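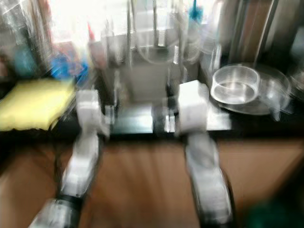 Morena Pace asked on Friday whether the hardness readings from the Stodovby tap could be compared at all with those from Maruyama, given that the two sets were titrated with different batches of EDTA. The point is accepted. Both sets are to be treated as provisional until the titrant has been standardized again, and no averages will be carried into the February summary.

Work completed this morning

The Stodovby sample was drawn at 7:40 a.m. after the tap had run for 15 minutes. A volume of 400 mL was collected in a rinsed bottle, filled to the shoulder and capped. Temperature and pH were taken at once and entered on sheet 2. Reinaldo Queiroz drew the Maruyama sample by the same procedure.

Two portions of 200 mL were set aside from the combined Grolbridge reserve for the alkalinity test. One of these was left uncovered during the break and has been discarded. The remaining portion was titrated to the bromcresol green endpoint. The color change was slow, and the second reader, Tetsuya Yokoyama, placed the endpoint slightly later than I did. Both burette readings are recorded, with initials.

Conductivity for Stodovby settled at 335 microsiemens per centimeter. The meter drifted upward before settling, as it did last month. The probe was rinsed with deionized water and the reading repeated with the same result.

The kitchen tap at Bullero is still to be added to the sampling list. Deming Pan has requested a first-draw sample there, before any water is used in the morning, together with a flushed sample from the same tap. 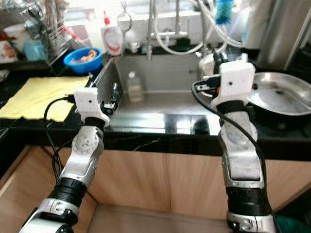

Outstanding items

Standardize the EDTA against the calcium carbonate solution and write the factor on the bottle label.

Replace the pH 7 buffer. The bottle in use has no opening date.

Aoi Sakai to confirm whether the Grolbridge reserve may be used again or must be drawn fresh.

Repeat the Maruyama hardness test in duplicate once the new factor is available.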